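Search products, part numbers, support
Go
All categories

Nava 435 Refurbished Desktop Workstation
Posted Tuesday, December 8, 2020
By Virgilio Manalo, Product Information, Burar Business Equipment

The Nava 435 is a desktop workstation supplied by Burar to schools, clinics and public offices. Each unit is returned from a completed lease, inspected, cleaned and fitted with new storage before it is offered for sale. It is intended for word processing, records work, bookkeeping and light drafting. It is not recommended for video editing.

Processor and main board

The processor is seated in a socket and held by a metal retention frame with a load lever. Buyers who wish to change the processor should consult the support desk first, as the warranty covers only the models on the Burar approved list. The thermal compound is replaced on every unit at the time of inspection. 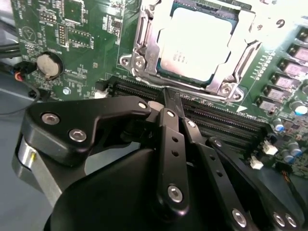 Processor socket and retention frame, with the memory slots alongside.

Memory

Units are shipped with memory installed and tested. Additional modules may be ordered with the workstation or at a later date under part number 2396. Modules should be purchased in matched pairs. Mixing modules of different speeds will cause the system to run at the speed of the slower module, and Burar does not provide support for configurations of this kind.

Customers who install memory themselves should disconnect the power cord, touch a bare metal part of the chassis and open the slot latches fully before inserting a module.

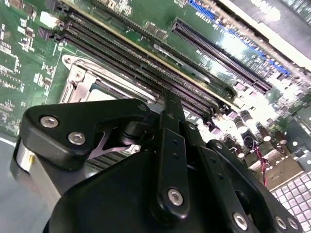 Case and placement

The Tagle case may be placed upright or laid flat. A clearance of 5 inches should be kept behind the unit. The side panel is released without tools. A lock for the side panel is available separately, and offices that keep confidential records are advised to order one.

The case should not be placed directly on carpet. Dust filters may be rinsed in plain water and must be fully dry before they are put back.

Packing and returns

Replacement parts ordered with the workstation are packed separately and listed on the delivery slip. Claims for missing parts must be made in writing. Trays and inserts supplied by Burar should be kept until the warranty period has ended, as loose parts returned without protection cannot be accepted for credit.

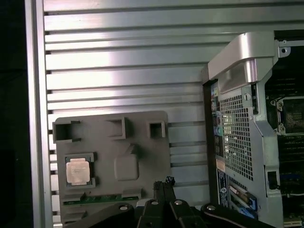

Molded plastic parts tray, dark gray.

Ordering

The minimum order for institutional pricing is five units. A full stock of 800 units is expected in January. Orders placed before that time will be filled in the sequence received. The Grutia extended service plan may be added at the time of purchase and cannot be added afterward.

Reader comments

dmoreland
Does the side panel lock come with two keys or one? The parts list does not say.

Front Office 2
We have had the older Nava in our records room for years. Fans are a little loud in the morning but no other complaints.

V. Manalo, Burar
dmoreland, two keys are supplied with each lock. The parts list will be corrected.

T. Oakes
Please bring back the printed manual. The PDF is hard to read on the shop computer.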